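Robot Manipulation Lab, Handout 6
When the Hand Won't Let Go: the Pralley Bench Fault
Nov 13, 2020
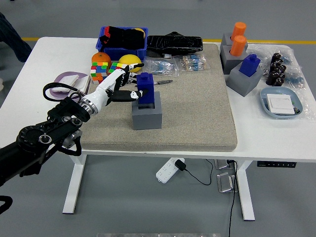

1. Why we spend a whole session on one fault

I love this case. It has a bit of everything from the first half of the course: contact, sensing, a state machine that looked fine on paper, and a safety rule that got bent by people who knew better. Read it before lab and bring your marked-up copy of Handout 5 (the grasp sequence), you will want both open at once.

The task is block-in-box. The arm reaches over the felt, closes thumb and fingers on a blue block standing in a gray box, lifts it clear, and sets it down in another box. Easy for you, surprisingly rich for a robot! The box walls hide the lower part of the block, so the fingers only have the part that sticks out to work with.

2. What happened

The Pralley bench was running the long repeat test, planned for 1000 cycles. On cycle 767 the hand closed on the block and the controller moved on to "lift." The block had tilted a little and jammed against the box wall. The arm pulled, the box came up with the block, and the motion monitor tripped because the load was wrong. So far so good. That is what the monitor is for.

Then the trouble. The monitor stopped the arm but said nothing to the hand. The hand runs on its own controller (the Plorel board) and it was still under its last order, which was "close." It kept squeezing for 30 seconds, until its own timeout, and during that time a student reached in to free the box. The fingers shifted as the block slipped and pinched the student's fingertip. No injury beyond a sore finger, but it went in the incident log and it belongs there.

3. Finding the cause

There are really two faults stacked up, and I want you to keep them apart in your write-up.

Fault A, the jam. The sequence checked finger position to decide that the grasp was good. Position told it the fingers had closed to the right width. It had no idea whether the block was straight. Look at the wrist force log in the Flolano folder: the sideways force starts climbing a good while before the trip. The information was there the whole time and we weren't reading it!

Fault B, the split stop. A "stopped" arm and a "stopped" hand were two separate facts, and the screen showed one green word for both. Everybody at the bench read it as "safe to touch."

Fault A costs you a cycle. Fault B is the one that hurts people. When you grade the risks in part 6, your ranking should show that.

4. What we changed

- The lift now starts with a short slow pull. If sideways force passes the limit, the arm lowers, the hand opens, and the sequence tries again from a small offset.
- After 4 failed tries the cycle ends and waits for a person.
- Any monitor trip goes to both controllers. The hand drops to low force and holds. It does not open, since a falling part has its own problems (see the Lungu gripper notes, page 2).
- The status screen has separate lines for arm and hand.

5. Bench rule, all groups

Hands stay outside the reach of the arm until the emergency stop is pressed and BOTH status lines read "stopped." Say it out loud to your partner. If the block is jammed, leave it jammed while you do this. The block will wait.
Cables count too. Before each run, follow the wrist cable by eye and make sure the loop has room to move.

6. For lab

a) Draw the old state machine and mark the state the hand was in at the moment of the trip.
b) Using the force log, pick a sideways limit. Defend it in two or three sentences. A limit of zero is not a defense, try it and see how many good grasps you throw away.
c) The low-force hold was argued over a lot. Describe one part for which it would be the wrong choice.
d) Rank faults A and B by severity and by how often you would expect them, using the table from Handout 3.

Part b is the fun one, so leave time for it. The full fix gets rerun in January and I'd like to use somebody's limit from this class.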